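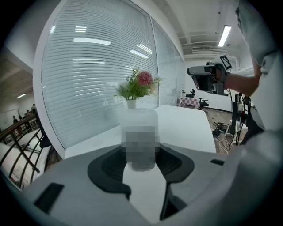 Fig. 1 – Frosted plastic cup, upright

Search this manual Enter keyword Go

4.2 Measuring and mixing descaler

This section applies to the Plornitz 88 counter-top kettle and to the larger Flasville urn. Use Fluretti descaling powder or plain citric acid. Do not use vinegar in the urn, as it marks the seal.

Any clean plastic cup can be used for measuring, provided its capacity is known. Do not use the cup for drinks afterwards.

1. Switch off at the wall and remove the plug. Leave the appliance to cool with the lid open.
2. Empty the tank and rinse out loose scale.
3. Measure 200 ml of cold water into the cup.
4. Add one level scoop of powder and stir until no grains remain.
5. Pour the solution into the tank, then top up with cold water to the MAX line.
6. Close the lid, reconnect and bring to the boil once. Switch off and leave to stand for half an hour.
7. Empty the tank and rinse three times with fresh water.

CAUTION – Do not add powder to hot water. The solution will froth and may spill over the rim.

Note: For heavy scale, repeat steps 3 to 7. Do not increase the dose. In hard water areas, descale after every 100 boils.

Note: The spout filter is not to be left in the solution. Lift it out before step 5 and brush it under the tap.

If the scale lamp stays lit after two treatments, hold the reset button for five seconds. If it lights again, the sensor needs replacing – order part 2181 from Taşdemir Spares.

Section revised August by Nevzat Özkan. Checked by Zerrin Yazıcı.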